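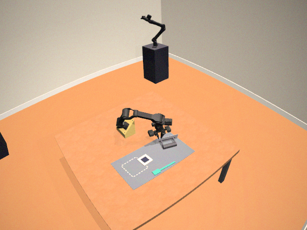
Plamholm Workshop Club, Equipment Group

Home | News | Calendar | Tool Library | Join | Contact

Second arm is in the plan, and so is a proper table

Last updated: June 21, 2024

Well, we did it! After a long evening and a lot of coffee, the equipment group has settled on what we want to spend next year's automation money on, and I get to be the one to tell you (Marlies Auer usually writes these, but she's away until July).

The plan is for two arms, one on the work table and one up on its own pedestal near the corner. I went in wanting both of them on the table. Then Flor Cáceres put the layout up in the simulator with the mat, the teal spatula and the gray handled fixture all set out, and I could see how much of the tabletop one arm and its mat take up. So I changed my vote, and I'm not too proud to say so.

We got quotes from two suppliers. Grostoleck came in cheaper on the arms but wanted 38 days for delivery and charges extra for the grippers. Oksanen includes the grippers and can ship sooner, and their sales guy picked up the phone both times I called, which counts for a lot with me. We're going with Oksanen unless the members' meeting tells us otherwise.

The pedestal is the part I'd keep an eye on. It wasn't in the first budget at all! Balthasar Aigner thinks he can build one for the price of the steel, and Alois would sooner buy one ready made and have it bolted down by people who do that for a living. They're each writing up their numbers and we'll pick one in July.

Also on the list are spare gripper fingers (four sets), a second mat, and almost 48 feet of cable, and I'm told we'll still run short. Training is a separate line and it's staying separate this time. If you remember the Dekberg laser cutter, you remember why.

Flor is happy to move things around in the simulator if you want to see your own idea for the room. Send her a sketch before the meeting, even a bad one. Mine was on the back of a parking receipt.

Comments

Jonas Grabner: Is the spatula task still the first one we're trying for real? I'd like to see money set aside for a few more handles and fixtures before we buy cable.

woodshop_pete: Fine with Oksanen. Please measure the doorway before ordering a pedestal.

Alois Gasser: Measured it this morning, Pete. We're OK.

R. from the print room: Can the training money cover people who only come in evenings?

Previous | Next | Back to News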